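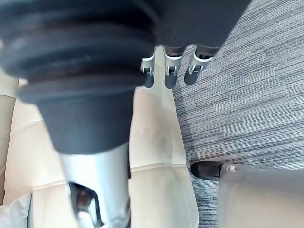

Cor Verhoeven wrote in after the last version of this page to say that the arm he runs is certified as collaborative, the hand is soft, and he doesn't see what a written procedure adds to either. It's a fair question, and I get it a lot.

My answer is that the certificate covers an arm. It was issued before anyone bolted a hand to the end, pulled a fabric sleeve over the wrist and pointed it at a padded chair. The standards people have been saying this for years in duller language. Collaborative describes an application, with its tool, its task and the space it happens in. If you changed any of those, you have a new thing to assess, and the paperwork that came in the crate doesn't describe it.

So this page is a procedure. It is meant for people running a multi-finger hand over chairs, sofas and other soft furniture, in a room where other people walk. I've kept it to 6 steps. The one I was handed when I started on the Uder project had 68 lines, and I watched people tick all of them in the time it takes to drink a coffee. I don't trust long checklists, and I'd ask you not to trust this one either until you have tried it on your own floor.

What you need before you start

The manual for the arm and the separate manual for the hand. If you only have one of the two, stop and find the other.
The current tool mass and center of gravity as entered in the controller.
A stop button you can reach from where you really stand.
Floor tape.
One other person who has read this page.

Step 1. Write down what the robot is doing today

One sentence. "Close the fingers on a cloth lying on the seat and lift it" is a task. "Manipulation testing" is a heading somebody uses so they won't have to come back and ask. If the sentence has an "and then we'll see" in it, you have two tasks and they get two sheets.

Write the furniture down too. A padded seat is treated as if it were a harmless target, and from the point of view of the chair's owner it may be. From the point of view of a hand it's an awkward one. It gives under load, so contact comes on gradually and a force threshold that trips at once on a tabletop can trip late on a cushion. Seams and rolled edges make it worse. Vendors like to demonstrate contact detection on something flat and stiff. Ask to see it on a chair.
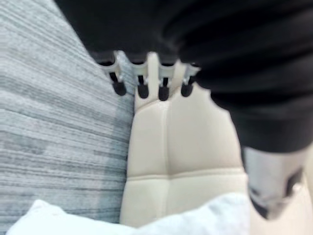 The same goes for anything draped over or lying on the furniture. Cloth gets between a fingertip and the surface and changes what the controller feels, and it can also wind its way into a joint. If loose fabric is part of the task, it goes in the sentence. If it isn't part of the task, take it away before you power up.

Step 2. Check the tool data, by hand

Open the payload page and read the mass out loud to your second person, who has the hand's manual open. I know how this sounds. At Ovell we found a cell still set up for a two-jaw gripper that had come off the arm in December, and the cell had passed its weekly check every time, for the simple reason that the weekly check asked whether the payload "had been verified" and somebody had once verified it.

Include the sleeve, the cable and whatever bracket sits between wrist and hand. Then move the arm slowly through a few poses in free air and look for false contact trips. Plenty of them means the model is wrong. None of them proves nothing, so don't write "OK" on the sheet on the strength of it. Write the number you entered.

Step 3. Treat the sleeve as clothing

A fabric cover on an arm keeps dust and fluff out of the joints. Some covers do more, and those come with a document telling you what they do. If yours came without one, assume it protects the robot and leave it out of your argument for protecting people.

It also hides things. Pinch points between links are easy to see on a bare arm and hard to see under folds. Before the first run of the day, push the folds back by hand with the power off and look at where the fabric ends and the fingers begin. You are looking for cloth that could be drawn in when the fingers close. If you find any, tie it back or shorten it. Don't use adhesive tape, which lets go partway through the afternoon.

I've heard the argument that a sleeve makes the machine less alarming to visitors. Maybe so. I'm not sure a visitor who is less alarmed is a safer visitor.
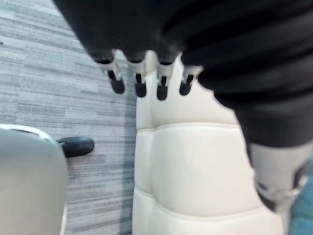
Step 4. Set the slow speed first and earn the fast one

For any move within reach of the upholstery, start at 40 millimeters per second at the fingertips. That's my own house figure, picked because I can get to the button before much has happened. It isn't out of a standard, and if you see it quoted somewhere as though it were, someone copied it from here.

Run the task at that speed until you've stopped being surprised. Then raise it in steps you could defend to a stranger. We log every contact we didn't expect, including the gentle ones, and we don't raise the speed on a day that has one.

People will tell you the published force and pressure limits settle the matter. Those limits are useful, and you should own a copy and a proper measuring device. What they don't do is measure your hand for you. A narrow fingertip puts the same force on a much smaller patch of skin than the side of an arm does, so check pressure as well as force, one finger at a time, with the hand shaped the way it will be shaped during the task. A figure taken with the hand balled into a fist is a figure for a fist.

Step 5. Tape the floor, and mind the feet

Most zone drawings I review are drawn at table height. Work over a chair happens lower, and the things that stray into it are shoes, chair feet and cables. Tape the outline of where the hand can reach at seat height, which is usually a different shape from the one on the drawing. On a patterned carpet use a color you'd be embarrassed to wear.

Then decide who may stand inside the tape while the arm is live, and write the names. At the Cavalcanti site the rule was "authorized personnel," and when I asked who that was, I got three different lists.

Cables get routed outside the tape. Stools, bins and anything on a reel as well. If something has to stay inside, it's part of the setup and belongs in the sentence from step 1.

Step 6. Stop properly, and write down why

Press the button once at the start of each session with the arm moving slowly and nothing near it. Note where the fingers end up. Some hands hold their grip when power goes, some relax, and a few do one or the other depending on which board lost supply first. You want to know which before there's a wrist in there. The Rallix software we used showed a calm green "stopped" in either case, so look at the hand.

Agree on how a person gets free if the hand has closed on them and the power is off. Practice it on a rolled towel. If it takes a tool, the tool hangs by the button.

After any stop you didn't plan, write one line before you reset. The reset button is where most of the evidence goes.

How often to repeat all this

Steps 1, 5 and 6 every session. Step 2 whenever anything between the wrist and the fingertips has been touched, and after every software update, whatever the release notes claim. Step 3 daily. Step 4 starts over when the task sentence changes.

I'm wary of cycle counts as comfort. We ran 400 closures over a seat with no unexpected contact and a colleague wanted that on a poster. All 400 were on the same seat with the same person standing in the same spot. I'd have been more impressed by a dozen with someone new in the room.

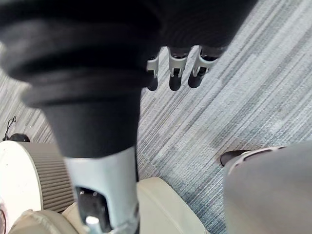 Stijn Mulder commented that step 2 is unworkable for a small crew, that there are evenings when he is the only one in the building, and that reading a number out loud to an empty room helps no one. He'd rather photograph the payload page next to the manual page and file both.

The photograph is a decent idea and I'll probably add it. I don't accept the rest. If you are alone in the building, the payload is the smaller problem. Run in simulation, fix the cables, catch up on the log, and leave the arm off until someone is there who can reach the button when you can't.

Stijn also asked whether a vendor's risk assessment can be attached in place of step 1. Attach it if you like. Read the page that lists intended use first and see whether your chair is on it.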